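Search this site
Search
Go

About Skosteck Evening School

Posted in September by the front office

We teach everyday cooking to grown-ups on the east side of Zamiditz, and we love it.
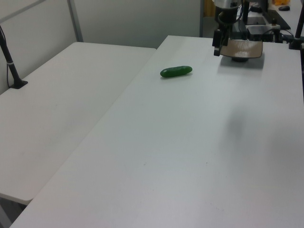
One of our Thursday regulars told us she had signed up for the soup course to get out of the house and ended up making dinner for her whole building. She still comes, and she has started bringing her own knives.

Skosteck began as a single class in the back of a bakery on Iltden Street. There were two burners, one good pan and a waiting list by the second month, which surprised us more than anyone! We moved into our own rooms when the bakery needed its space back, and we took the long bread board with us (they let us have it, and it's still the best thing we own).

These days we run 3 terms a year. The fall term is the busy one – pickling, soups, bread, and the beginners' course we call First Pan, where you learn to chop an onion, cook rice without fear and roast a chicken. Winter is for stews, dumplings and baking. Spring is shorter and greener, with lots of salads, quick pickles and cold soups, and a fish evening that fills up so fast we now hold it twice.

You don't need to know anything to join. Really, nothing. We've had people who had never turned on their own oven, and people who cooked for big families for years and wanted to try something new. Both kinds end up at the same counter asking each other questions, and that's the part we like best.

Classes start at 6:30 in the evening and go until the dishes are done. Everything you cook is yours to eat or take home, so bring a box with a lid. Aprons are on the hooks by the door. If you have an allergy, tell us when you sign up and we'll change the recipe for the whole group.

The Bárány Room is our newest space, opened last spring for smaller groups. It seats fewer people than the main kitchen but gets wonderful light in the early evening, and the bread people have more or less claimed it.

Last year we had 3413 class visits, and almost 67 percent of our students came back for another term. We're so happy about that second number! We keep a shelf of recipe binders near the entrance, and former students are welcome to stop by and copy anything they missed.

Sign-up for the winter term opens at the front desk first and on the website the next morning.

Comments

dillweed_dora
Took First Pan last fall and I make the rice every week now. Is the dumpling night coming back?

Front office
Yes! Two evenings this winter, both in the main kitchen.

Northside Baker
Please do another rye class. The last one was full before I got home from work.

pk_zamiditz
Can you park behind the building after 6 or is it still the street only?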